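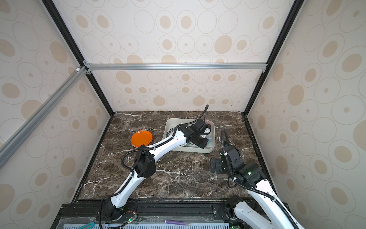

Two Arms and a Tray: Project Report
Griet Van Acker
Submitted 11/17/18

1. Aim

The plan in February was to build a pair of arms that could clear a table. By the end of February the plan was to build a pair of arms that could put crockery on a tray, which sounds like the same thing until you have to write the code for it. The project is called Usis. It was meant to stand for something and I have lost the piece of paper.

2. Where it was built

All the work was done at Willems, the shared workshop behind the canal, on a bench I was given on the condition that I stopped using the one by the door. Members get a key and a shelf. Power tools go off at ten in the evening, so most of the programming was done after ten.

3. The enclosure

Both arms are bolted to black extrusion along the front edge, with silver rail across the back and one length running down the left at a slant. The slanted one was a late addition. Before it went in, the whole structure leaned when both arms moved the same way, and my supervisor described the motion as "nautical".

The walls are lined with wallpaper, cream with beige ovals and rings. I had grey card first. The ovals were on offer, and they gave the cameras something to lock on to when I was lining up one view with another. The marble surface was a similar decision. It looks far too expensive for the project and its veins confused the first version of the edge finder so badly that it tried to pick one up.

4. Control

The arms run on Rovari, the controller software the course recommends, with my own grasping code on top. The code stands at 2,474 lines. It was 2,269 before I added error handling, and I would like it noted that the difference is almost entirely apologies to the user.

Each arm has its own queue of moves. A third process, Sumudgate, decides which of them may enter the space over the tray. Without it, both arms reach for the same mug with great confidence. With it, one waits, and on bad days both wait - very politely, until somebody presses the stop button.

5. Testing

I logged 386 attempts at picking up a single item. Cups and mugs were the easiest, provided the gripper came in from above and left the handle alone. Plates were much worse. A flat plate offers a gripper almost nothing to hold, and a stacked plate offers it the plate underneath as well.

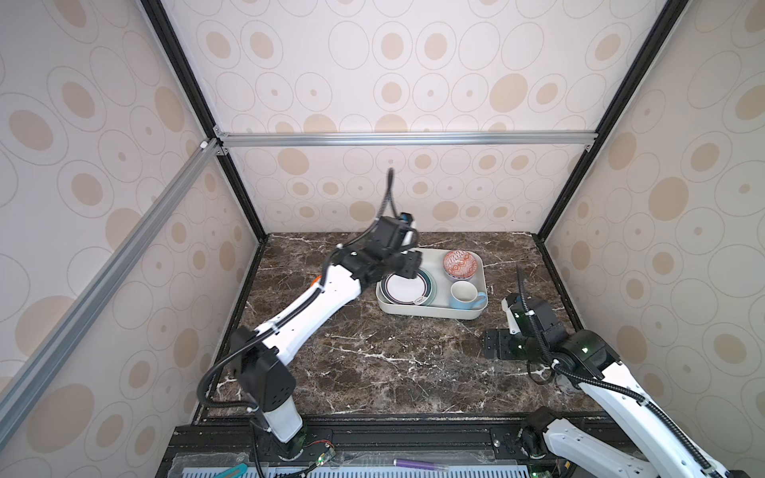
Why not use suction cups for the plates?
I tried one on a borrowed pump, and it held flat plates well but let go of anything with a raised pattern, so I went back to fingers and spent the time on the approach angle.

The change that helped most was tilting the wrist 22 degrees before the fingers close. One finger then slides under the rim while the other comes down on top. I found this by mistyping a value, and have since written a page of geometry to show that it was the right one.

6. What I would change

Cable routing should have come first. I did it last, with a bag of cable ties and a bad temper, and every repair now starts with snipping. I would also label both ends of every wire. At present one end is labelled, and it is usually the end I can see anyway.

Clearing a whole table remains future work. The tray is going quite well.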